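Home Courses Handouts Reading list Contact

Public Health Policy, Unit 7: Who decides in an outbreak?
Reading time: 4 min

Notes from lecture, lightly cleaned up. Slides are in the usual folder. Bring the Pedine packet next time, we didn't finish it.

Main question today: when a new disease shows up, who has the power to close things, and for how long?

Three layers. Local health office, regional government, national government. Powers overlap. Most laws were written for older diseases (TB, cholera) and assume one sick person or one ship. Not a whole city.

Isolation = keeping sick people apart. Quarantine = keeping exposed people apart, who may not be sick at all. Students mix these up every year. It will cost you on the paper.

Case: Pedine. Port town, respiratory outbreak, 216 confirmed cases by the end of May. Local office wanted schools shut. Region said wait for lab results. Schools closed 7 days later. Read the letters on both sides, they are short. Note how neither one says what would make them change their mind.

Tests were slow. One lab for the whole district, in Nordin, and a backlog of 3,110 samples at the worst point. So "wait for the data" meant waiting on the queue. Keep this in mind for the essay.

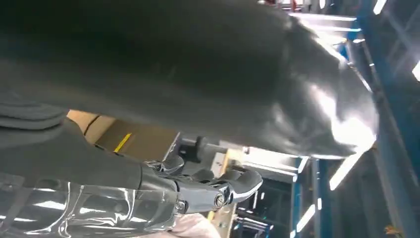 Unit 7, p. 236

Balumex comes in here. Private supplier, held the contract for masks and gowns. Contract had no clause for surge orders, so price went up the moment the region asked for more. Was it legal? Yes. Could the region have commandeered the stock? Probably, under the emergency act, but the lawyers took to long to agree.

Proportionality test, as we'll use it:
- is there a real threat
- will the measure do anything about it
- is there a milder one that would work as well
- who pays for it, and do they get anything back

Last one gets skipped. In Pedine the fish market workers lost wages and got a food box. Office staff stayed home on full pay. Same order on paper.

Compare Plinuvberg. Same disease, same month, left schools open but banned visits to care homes. Fewer complaints. Hard to say it did better though, the age mix is diffrent and they tested less. Don't write "Plinuvberg proves" anything.

Sunset clauses: an end date written into the order. Pedine's order had none, it ran until a court asked why.

For next time: Pedine packet, second half. One page on whether the region was right to wait. Pick a side.

Contact the course office | © Course handouts | Back to top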